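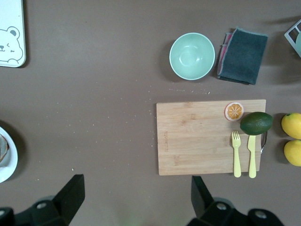
A mint-green bowl and a folded cloth on a brown tabletop.

Removing White Heat Marks and Water Rings from a Finished Tabletop

By Philomena Geraghty

Scope

This page covers cloudy white marks on clear-finished wooden tables: shellac, nitrocellulose lacquer, oil-based varnish, and waterborne polyurethane. It does not cover black stains, which are in the wood itself and need the finish stripped, or marks on bare or oiled wood.

A white mark is moisture held in the finish film. Heat from a dish softens the film and lets vapor in, and when the film cools the vapor stays behind as tiny voids that scatter light. The cure is to let the moisture out or to cut away the thin layer that holds it. Start with the mildest method and stop as soon as the mark is gone.

What you need

Mineral spirits
Denatured alcohol
Cotton swabs
Plain cotton cloths, washed, with no fabric softener
Clothes iron with an adjustable thermostat
Rottenstone and a light mineral oil
0000 steel wool (synthetic gray pad for waterborne finishes)
Paste wax
Nitrile gloves

Step 1. Identify the finish

Pick a hidden spot, such as the underside of an apron or the inside face of a leg that has the same finish as the top. Touch it with a swab dampened with denatured alcohol and wait one minute. If the surface turns sticky, it is shellac. If it does not, repeat on a fresh spot with lacquer thinner. Lacquer gets tacky and stays clear. Waterborne finishes also soften, so check the color: they are usually close to colorless, while lacquer tends toward amber. If neither solvent does anything, treat the finish as oil-based varnish or polyurethane.

Write the result on a strip of tape under the table. The next person to work on it will want to know.

Step 2. Clean

Wipe the whole top with mineral spirits on a cotton cloth, turning the cloth often. Old polish can look like a heat mark, and silicone polish will keep later coats from bonding. Let the surface dry with a window open. Look at the mark again under a lamp held low to one side. Marks that vanish at this stage were in the wax.

Step 3. Wait

A fresh ring may clear without treatment. Leave the table uncovered in a dry room overnight. Do not put it in the sun or next to a heater, which can lift veneer.

Step 4. Dry heat

Empty the iron of water and turn steam off. Set it to the lowest setting. Fold a dry cotton cloth in half and lay it flat over the mark with no seams or creases under the iron. Press for five seconds, keeping the iron moving, then lift the cloth and look. Repeat until the mark fades or until three passes have made no change.

Do not use this method on shellac. It softens at a low temperature and will take the print of the weave. On lacquer, keep each press to three seconds. If the cloth drags when you lift it, stop and let the top cool fully before touching it.

Step 5. Alcohol wipe

Use this on lacquer and oil-based varnish only. Dampen a folded cloth with denatured alcohol until it feels cool but leaves no visible liquid. Draw it across the mark in one quick stroke, with the grain, starting and ending off the mark. Wait two minutes between strokes. The cloth must never stop on the surface. A shiny streak means too much alcohol; let it flash off before going on.

Keep flames and pilot lights out of the room during this step.

Step 6. Fine abrasive

Put a few drops of mineral oil on the mark and sprinkle rottenstone over it to make a thin paste. Rub with a felt block or a folded cloth, with the grain, using light pressure. Wipe clean every 20 strokes and inspect. For deeper marks, use 0000 steel wool with oil in the same way.

Never use steel wool on a waterborne finish. Broken fibers stay in the film and rust. Use the gray pad.

Stay back from edges and corners, where the film is thinnest. Color on the cloth means you have gone through the clear coat and into the stain. Stop at once.

Step 7. Even the sheen

The repaired patch will be duller or glossier than the rest. Rub the whole top with a gray pad and paste wax, in full-length strokes along the grain. Let the wax haze, then buff with a clean cloth. Use 2 thin coats, leaving a day between them.

Troubleshooting

The mark is fainter but still there. Go back to Step 6 and work in short sessions. Most leftover marks are near the surface.

The cloth left a texture. On lacquer, level it with 0000 wool and oil. On shellac, a finisher can usually reflow the film with a pad and alcohol, but this takes practice on scrap first.

The patch is tacky the next day. Solvent is still in the film. Leave it alone for a week and do not wax it.

Disposal

Rags with mineral spirits or oil finish can heat up and catch fire if left in a pile. Spread them flat outdoors, in a single layer, until stiff. Then bag them for your local hazardous waste drop-off.

Revised in May. Step 5 now gives the wait between strokes, following a correction from Bent Bech.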